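Sunday, Bay 2. Varnish log, continued

Coat three of the Meltero went on at 50 percent thinner because Slamet swears by it. Slamet also swears by homeopathy. It leveled well, I admit, and the sags on the test board are gone.
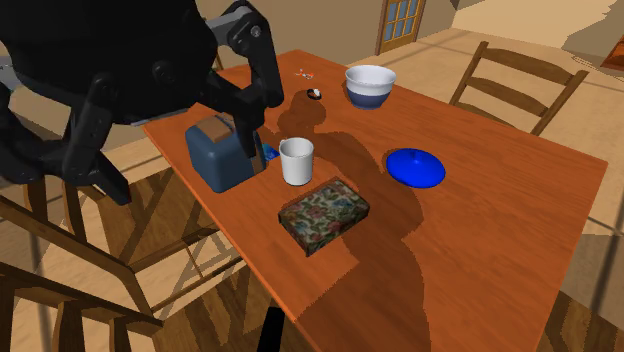
Cut back with 2000 grit, by hand, which took all of the ballgame and most of my goodwill. Kirsten wants the sheen read at 49 or under. The meter gave 234 on the first try – it was switched to the wrong scale, and I will be hearing about it until August.

Still to do: ring test with hot cups, then vinegar, then whatever Chalerm puts in his noodles.

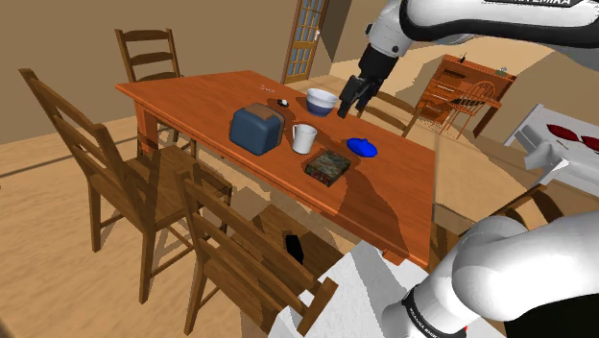 Table with the orange-brown varnish, toaster and white mug on top.

Batch can is on the Drurkness shelf, lid taped. Kaj, please stop opening it to check that it is still varnish.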